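4.2 The open day at Zumcombe

We had wanted for a long while to see how people outside the lab would take to the arm, and the open day at Zumcombe gave us a very friendly crowd to try it on - up to 300 visitors over the two afternoons. The kitchen table task (Figure 3) was set up nearest the door, and families from Clambridge tended to stop there first and stay. 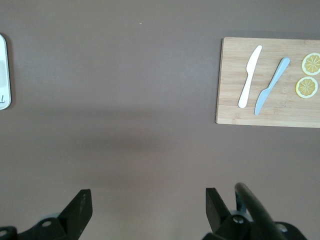 Figure 3. Two knives and lemon slices on the cutting board, with the gripper open.

What did visitors ask for most often? They wanted the arm to go slower, and several wanted to choose which knife it would go for.

We were glad to oblige on both counts, and the Brelter controller made the change of speed an easy one - a single setting, which we then left alone until closing.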